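The Asamoah taproom letter: is fresh hop season worth the fuss?

It's fresh hop season again, and my inbox would like me to be excited. Every brewery within driving distance has put out a wet hop pale ale, a wet hop lager, or a wet hop something in a can with a leaf on it, and every one of them was apparently picked at dawn and in the kettle by lunch. I've been buying these for years. I'm still not sure what I've been paying extra for.

The theory is fine. Hops are normally dried and pressed soon after picking, then stored cold. Skip the drying and you keep some of the lighter oils that a kiln drives off. You also have to use several times the weight, because most of a fresh cone is water, and you have to live close enough to a hop yard to get them in before they start turning into compost. So there's a real cost there and I don't begrudge anyone for passing it on. What I doubt is that most of us could pick the result out of a lineup.

In September we got to find out, a little. Ekow Baidoo at Onstead brewed the same pale ale twice, same grain, same yeast, once with fresh cones from Bernamholm and once with dried cones of the same variety from last year's crop. He matched the bitterness as well as he could, though he'll be the first to say that matching bitterness with wet hops is guesswork, as you don't have a lab number to start from. We poured both blind, in plain glasses, to 30 people who'd signed up at the bar. One left early to catch a train, so 29 turned in a card.

The results did not settle much. People mostly liked both. The ones who were sure they had the fresh one used words like green, cucumber and cut grass, and some of them were holding the dried version when they said so. Akosua Gyamfi got it right and was annoyingly calm about it. Baltasar Ulloa got it wrong, asked for another pour, and got it wrong again. I got it right, and I want it on record that I was guessing.

My own notes say the fresh one was softer and a bit vegetal at the end, and that I'd have been happy with a pint of either at the same price. They aren't the same price. That's where I start to grumble.

Climeck, the fresh hop lager we have on now, is a better argument for the style. It's a plain beer underneath, so there's room for the hops to show, and İlker Yalçınkaya kept the malt pale and the strength down. It smells like the inside of a hop sack for the first few sips and then settles into a decent lager. We took 137 cans of it and there won't be more. Please don't put it in a closet until Christmas. Whatever the fresh cones gave it will be long gone by then, and you'll have an ordinary lager that cost too much.
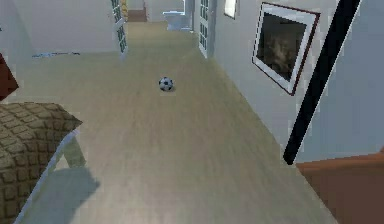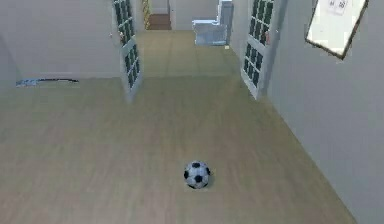 If you want to argue with me about any of this, the next blind pour is 10th October, six o'clock, back tables. Araba Arthur is choosing the beers and won't tell me what they are, except that one is a fresh hop beer and one is claiming to be. I asked whether that was a dig at a particular brewery and she changed the subject to crackers.

A note on dates, as a few of you asked. Some brewers print the canning date on the bottom, some print a best-by date, and some print a string of letters that could be a tax code. For fresh hop beer I want a canning date and I want it within the last month. If the can won't tell you, ask at the bar and we'll look it up on the case. If we can't find it either, buy the stout.

Onstead's two-batch pale is down to the last keg of each. We're selling them as half pints side by side, same price for both, which took some talking. Mugs of the dried version are going faster so far – make of that what you like.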